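Re: [paper-collectors] How to sort a mixed lot of small cards?

On September evening a list member wrote:

> I bought a mixed lot from the Ekero sale, 300 small cards and paper
> pieces, all thrown together in one bag. Some are from games, some
> look like they were cut from packages. Do you sort by color first,
> or by size? And do you throw away the pieces which have no partner?
> Last time I started by size and gave up after two evenings.

Hello all,

I would like to answer this, as I have done it many times, and I also made most of the mistakes. My own collection has now 2,000 cards, and a large part of it came in lots like yours.

My advice is to begin with color and not with size. When the cards are small, the sizes are too similar, and you must measure every second piece. Color you can see at once. I put everything in one flat pile on a bare wooden table, spread it with the hand so that the pieces do not lie too deep, and take out one color at a time. In the first round I do not turn any card. If it shows the back side, it stays in the pile for the second round. 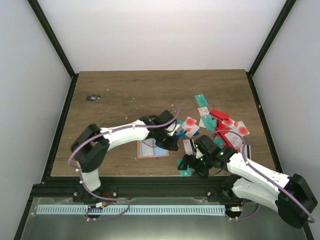 With red you should be a little careful. A card which is red all over and a white card with a red sign do not belong together, even if the eye wants to take both. I keep the white cards as a group of their own and look at the sign later. The same is true for cards with a colored border: I sort them by the color of the middle, and the border decides only inside the group. For teal and blue I need daylight. Under my kitchen lamp they look almost the same, and I once had to do again a whole box of 65 cards for this reason.

For storing, I used the Semple boxes before, but the lid presses on the corners when there are more than 50 cards inside. Now I have the Arkudier sleeves, the narrow ones. They are more expensive and I am satisfied with them.

About the pieces without a partner: please do not throw them away. Put them in an envelope and write on it from which sale they came. I found the missing card of my Dreltley set in such an envelope, four years after I bought it.

One question from my side. Does somebody know how to take old glue from the back of thin paper, without making the paper wavy? I tried a soft eraser and it works only for small spots.

With kind regards from a slow sorter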